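Home | News | Products | Stores | Contact

Trenda to open second kitchenware store in Bundau

BUNDAU, February — Kitchen and table goods retailer Trenda will open its second store in Bundau next month, with 231 items made by small workshops in the region.
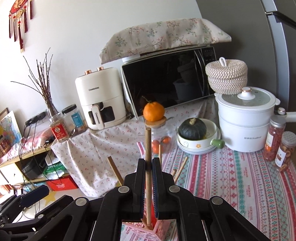
The new store takes over the former Clikent hardware shop and will employ six people. Dalibor Koubek will manage both locations. Opening hours are the same as at the first store, and gift cards can be used at either one.

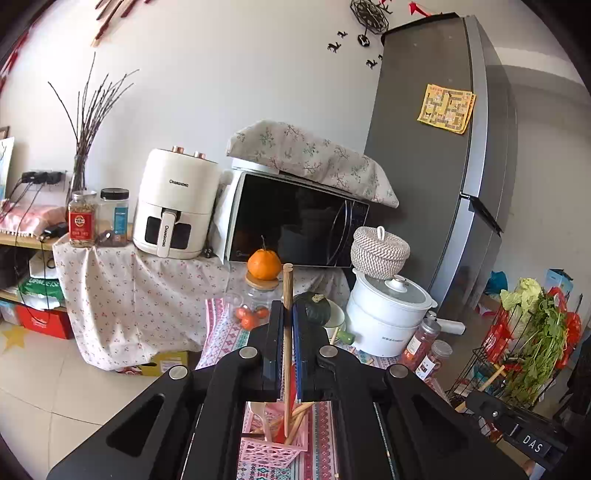

Naomi Simiyu said the town had been short of places to buy plain household goods since Clikent closed, and that she expected neighboring shops to benefit — mainly on market days.
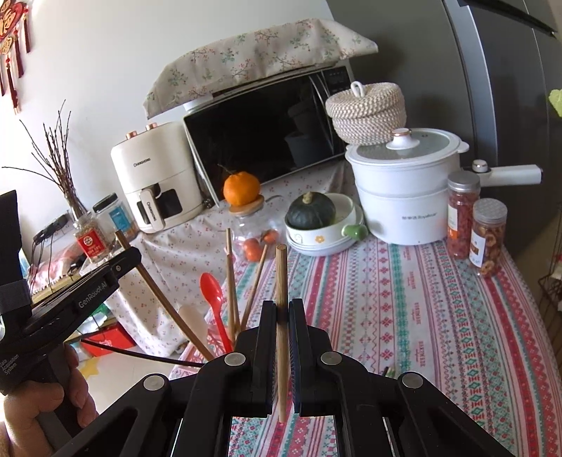 Store services

Knife sharpening will be offered at the counter with a turnaround of around three days. Orders placed online can be picked up after 2 p.m.

Media contact: Kazimiera Jakubowski, Trenda press office

Shares: 6 | Comments: 2
© Trenda | Back to top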